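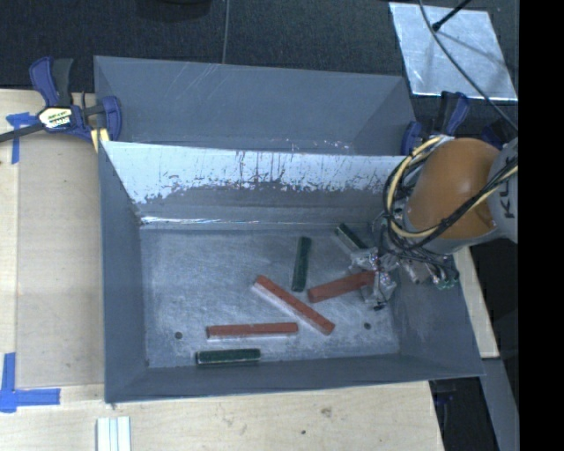

## Leiva open metal bins

We love these bins! They're plain gray metal, open at the top, with sloping sides that let your hand get right down to the floor of the bin, and they sit happily one behind the other on a tabletop. Blocks, offcuts, hardware, whatever you sort all day, it goes in and you can see it at a glance.

Expect scratches. The floor scuffs up quickly with hard-edged parts and we've grown fond of the look (Maritza Arboleda in our shop won't swap hers for a new one).

- Sold in sets of 2, or by the case of 14
- Wipe clean with a damp cloth
- Blocks sold separately, in red or dark green

Case orders placed before July ship free. For larger quantities, write to Florante Baluyot at the Plarkano store.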